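## 6. Running the cup-stacking station on open day

This section covers set-up and operation of the tabletop station for visitors. Read section 5 (power and network) first. The procedure was written for the Zaltdale site and also applies at Plaltley, where the table is shorter.

### 6.1 Before the doors open

1. Wipe the white tabletop with a dry cloth. Do not use spray cleaner.
2. Charge the hand-held gripper to at least 70 percent. Bring the spare battery to the station.
3. Start the Florater recorder and wait for the steady tone. Start-up takes nearly 200 seconds.
4. Check free storage. A full open day needs 392 GB.
5. Lay out the measuring cups and leave clear space in front of the operator.

**Note:** The room lights stay at full level all day. Changing them between sessions means repeating the calibration in 5.4.

### 6.2 Demonstration sequence

1. Stand the visitors on the far side of the table, behind the floor tape.
2. Close the gripper on one cup and lift it clear of the table before moving sideways.
3. Lower the cup into the next larger one. Keep the handles lined up — a crossed handle will tip the stack.
4. Repeat until all the cups are nested.
5. Pause with the stack in view, then take the cups apart in reverse order.
6. Press the marker button once at the end of each run. Press it twice if a cup was dropped. 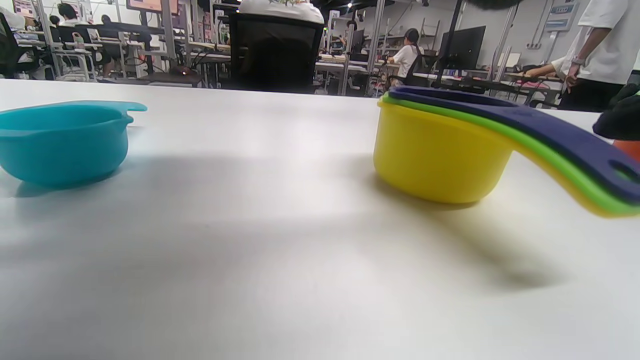
Yellow, lime green and dark blue cups nested, with the teal cup separate on the table.
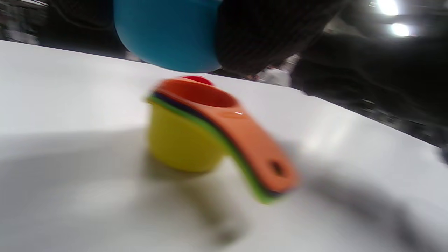 On the wording of step 3, Kolář wrote back after the April visit that "lined up" is too loose for guests who try the gripper themselves: most of them watch the bowl and forget the handle until it catches. The request was for a spoken prompt, "handle first, then bowl," given before each placement. Operators should use it whenever a guest is holding the tool.

### 6.3 Guest operation

1. Limit each guest to 10 minutes, including the briefing.
2. Fit the wrist strap before handing over the gripper.
3. Start the guest with two cups. Add more after a clean run.
4. Stay within reach of the stop switch.

**Caution:** Keep fingers out of the jaws while the status light is green. The jaws close at full force on any trigger pull, including a partial one.

**Caution:** Do not let guests rest the gripper on its jaws. Use the cradle.

### 6.4 Between groups

- Inspect the jaw pads. Replace any pad with a torn edge.
- Check that the recorder has closed the last file. If the counter is still moving, wait.
- Separate all the cups. A stack left together makes the first run of the next group unusable.

If the recorder reports a lost frame warning, see 9.2.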